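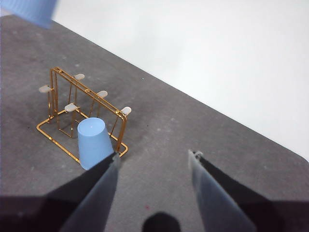
A robot arm can be taught a job by copying a person, in much the same way that you might learn to tie a knot by watching an older cousin. The method is called imitation learning. At the Treker workshop, the job being taught is putting cups on a rack and taking them off again. It sounds easy. A person does it without thinking. For a robot it is made of many small choices, and each one has to be learned. Look between the two gray-blue fingers of the gripper and a little to the left. The light blue cup there is upside down, and the gold wire rack has pegs with rounded, off-white tips sticking out of it. The fingers are spread apart. What the arm should do next, and by how much, is the question the robot's program has to answer.

How the teaching works

A person holds a pair of handles connected to the arm. When the handles move, the arm moves. When the person squeezes, the fingers close. While this happens, a computer saves two kinds of information many times each second: the picture from a small camera near the gripper, and the position of the arm. One full try, from start to finish, is called a demonstration.

The Treker group collected 523 demonstrations for the cup job. Nii Zakaria, who ran the project, moved the cups to a new starting place before each one. If the cup always started in the same spot, the program could learn one fixed path through the air and ignore the camera. Move the cup a little and it would miss.

What the program learns

The saved demonstrations are given to a program called Nyamweya. It looks at a picture and guesses how the arm should move. Then the guess is compared with what the person did at that same moment. If the guess is far off, some numbers inside the program are changed by a tiny amount. This is repeated a very large number of times, until the guesses are close.

The program has no list of rules. No line in it says "a cup has a rim" or "a peg is thin." It has only found patterns that connect pictures to movements.

One part of the method needs a special name. The program does not guess one movement at a time. It guesses a short run of movements, called a chunk, and the arm carries out part of the chunk before the camera is checked again. Small mistakes add up when a robot decides everything one step at a time – a bit like drawing a long line by making hundreds of dots. Chunks make the motion smoother.

Testing it

A test has to be fair. The group wrote down 32 starting positions for the cup that had not been used in any demonstration. The arm got one try at each. A try counted as a success only if the cup ended up hanging on a peg and stayed there after the fingers let go.

Nyamweya succeeded in 30 of the 32 tries. Both failures happened in the same way. The cup touched the side of a peg, tilted, and slipped out of the fingers.

The group also tested an older program, Prorano, which was trained on the same demonstrations but guesses one movement at a time. It did worse, mostly near the end of the job, where the rim of the cup has to pass over the tip of the peg. An error the width of a pencil is enough to spoil that step.

What the result does not tell us

The test used one type of cup and one type of rack. A mug with a handle might need new demonstrations. So might a rack with thicker pegs, or a room with dim light. The group added 68 more demonstrations with a different rack, called the Toler rack, bringing the total to 591. Tests with that rack are not finished.

Words to know

Gripper: the part at the end of a robot arm that holds things.

Demonstration: one complete example of a job, done by a person and saved by a computer.

Imitation learning: teaching a machine by giving it examples to copy.

Chunk: a short run of movements guessed all together.

Try it yourself

You need a plastic cup, a table and a partner. Close your eyes. Your partner may say only "left," "right," "forward," "back," "up," "down," "open" and "close." Pick up the cup, turn it over and set it down. Then do it again, but let your partner give four directions at once before you move. Write down how many directions each way took and whether the cup fell.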